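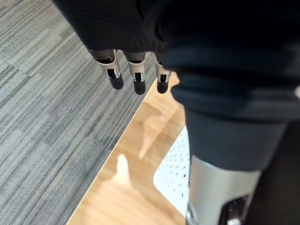 Washington Pimentel wrote back after the April report to ask whether we still need both hands on the bench, or whether one has already won. Fair question, and we can now answer most of it!

The three-fingered hand with rubber tips (we call it Rezende, after the project) is well ahead of the Prukine two-jaw gripper on soft and awkward items. Over 37 trial picks each, Rezende dropped 2 and Prukine dropped 8. We were delighted, and a bit surprised — the jaws had looked so steady in the first week. Prukine is still quicker to close and much easier to set up, so for boxes and flat packs it remains a good choice.

The wrist camera has been a real pleasure to work with. Glare off polished metal and smooth wood upset the object finder at first, so we now fix the exposure before each run. The knitted sleeve stays on during tests, as we want it to behave as it would in daily use.

Still open: the Plirkska controller loses its finger settings after a restart. Eltbridge have sent new firmware and we are trying it now. If it holds, we would like to keep both hands until the end of the grant and move the spare arm over to Rezende. Spending is on plan.

2018-05-26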